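How to Pack a Storage Unit So You Can Find Things Again

Last March I moved from a house to a small apartment, and half of my things went to a storage unit for 6 months. I made many mistakes with the first load, so I packed the second one differently. The method below is what I use now.

Begin with the boxes. Buy only two sizes, because mixed sizes do not stack well. Books go in the small ones, always. Large boxes are for bedding, lampshades and winter clothes. Close the bottom with two strips of tape along the seam and one across it.

Write the number of the box on two sides and on the top. The list of contents stays in a notebook, not on the box - it is easier to correct, and other people in the building can not read it.

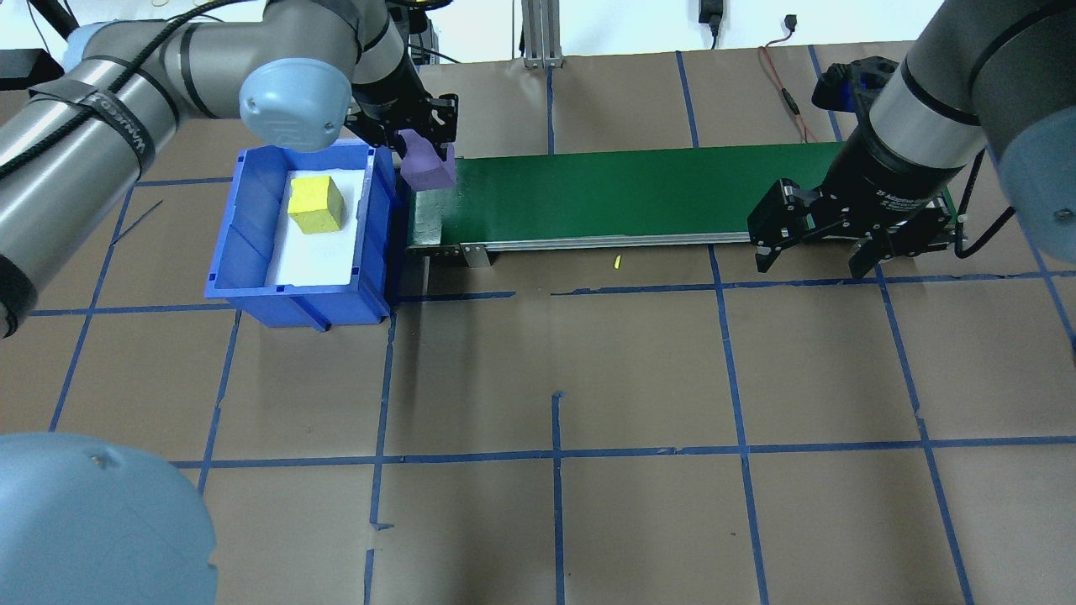

By Haf Lewis
Jun 19, 2024

Before you carry anything inside, mark the plan of the unit on the floor. Painter's tape is good for this, as it comes off without leaving glue. Make one cell for each stack and leave a path in the middle, wide enough for your shoulders. Brown paper under the stacks keeps the dust from the concrete away.

Heavy boxes go at the back and at the bottom. I do not put more than four in one stack. Mattresses stand on the long side, against the wall, in a cover with small holes for air. Leave the refrigerator door a little open.

Things which you may need soon should be near the door. For me it was the tool case, the tax papers and one suitcase.

At the end, draw the plan on the last page of the notebook and write the box numbers in each cell. Take a copy home. When you remove a box, cross it out the same day, also if you are tired.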